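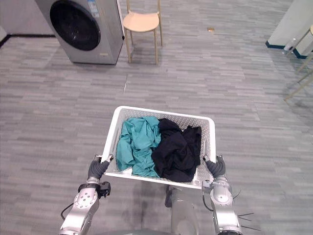 Home | Reviews | Builds | Parts | Forum
Print | E-mail

Skalari hand upgrade kit, fitted at home
2024-02-10

The box says "household ready." I have been burned by those words before, so I paid for the Skalari kit out of my own pocket and put it on my own build, a two-armed, two-legged machine that has been taking up most of the apartment since December. The kit cost me $488 before shipping. For that you get a pair of hands, the wrist adapters, a bag of screws and a folded sheet that passes for a manual.

Let's start with the sheet. It assumes you own the Brekine forearm, and I don't. Mine are Nonell forearms, which the product page lists as compatible. They are, if you are willing to open up the adapter holes with a file. I did one side, hated it, and did the other side worse. Fitting took me two evenings. The Skalari page promises 60 minutes and I would love to meet whoever managed that.

Once they're on, the hands are decent. The fingers close evenly and the thumb comes over far enough to hook the inside of a laundry basket rim, and a rim is where my old grippers used to give up. Wadded clothes shift around when you carry them, and a grip that only pinches from the outside lets the basket tip. I'll give Skalari that one.

I'm less impressed with everything that isn't a finger. The supplied leads are too short to run inside my forearms, so mine hang outside, and I have already snagged one on a chair. The connectors have no latch. The setup program wants you to calibrate with the fingers open and pointing up, and it forgets the result if you cut the power before it finishes saving. There's no progress bar. You sit on the floor and guess.

And then there is the "laundry mode" in the bundled software. As far as I can tell it's a saved pose for each arm and a grip force setting. It has no idea what a washer is. Opening the door, loading, picking a program: all of that is your problem, and you'll be writing it yourself or doing it by hand like the rest of us.

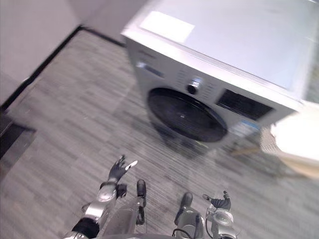 Danjuma Nnaji thinks I'm being unfair about this. His view is that a kit maker owes you a hand that closes when told, and that anyone expecting chores out of the box should have bought a finished machine and spent ten times the money. He also says the Nguyen-Tran hands are no better with leads and a lot worse with thumbs.

Fine on the thumbs. But then don't print laundry on the box.

Carrying is the part I'd test hardest before you buy. Hard floor was easy for us. Carpet changes how my build stands, the arms sag a little to make up for it, and the hands have no sensing to notice that a basket has touched down on something. You have to tell them when to let go. Set the release height wrong and they drop it, or they keep holding while the arms push down. I settled on a release 2 cm above the surface and live with the bump. 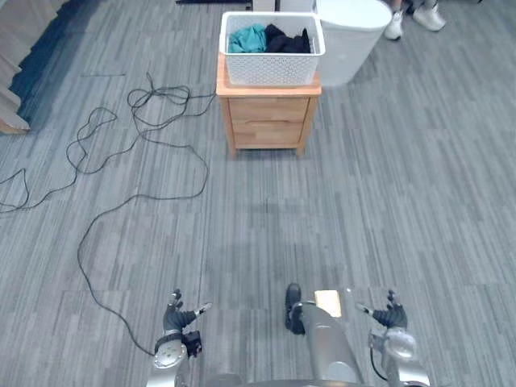 Basket on the nightstand, both hands free.

A few smaller gripes. The finger pads pick up lint. Spare pads are sold only as a full set. I wrote to Skalari support about the filed adapters and got back a link to the same product page.

Would I buy it again? At a lower price, with longer leads, probably. If you already own the Brekine forearm you can skip most of my complaints about fitting and keep the ones about software. If your current grippers can hold a rim, keep your money for now.

Share | 17 comments | Print | E-mail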